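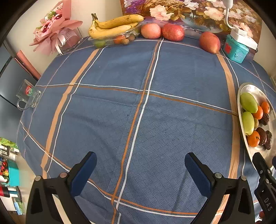
Sarmiento saca los manteles a la calle

18/07/2026

Vecinos, ¡ya hay fecha para la mesa larga de Sarmiento! Será en August, perdón, en agosto (llevo toda la mañana peleándome con el programa en inglés), y este año la organiza la asociación Porska junto con la frutería Gudedel, que pone la fruta de todas las mesas.

Yo me apunté el verano pasado por pura curiosidad y acabé discutiendo de manteles hasta las tantas, así que aviso: engancha. La idea es sencilla. Cada casa viste su mesa como le da la gana, con flores, fruta y lo que tenga por los armarios, y luego se pasea todo el barrio a mirar y a picar. A mí me tiran mucho los manteles azules de cuadros con rayas anaranjadas, con un ramo envuelto en papel rosa en la esquina y unos plátanos al lado. Ya sé que hay quien prefiere el blanco de toda la vida, pero con la fruta encima el azul luce muchísimo más, y de ahí no me bajo.

Habrá 75 mesas repartidas por la calle mayor y la plaza, y la cena se servirá en cuatro turnos. La inscripción se hace en el local de Porska, por las tardes, y conviene no dormirse: las mesas de sombra vuelan. El premio a la mejor mesa es de 800 euros, que no está nada mal para un mantel y un frutero, y lo paga la tienda de telas Fonarness. El presupuesto completo de la fiesta sube a 4000 euros, contando las luces y la música.

Las flores tienen que ser naturales (lo siento por mis margaritas de tela, con lo apañadas que son) y la fruta, entera y sin pelar hasta que pase el jurado. Después se reparte entre los que estén por allí. Traed bolsa, que el año pasado me volví a casa con los melocotones en los bolsillos.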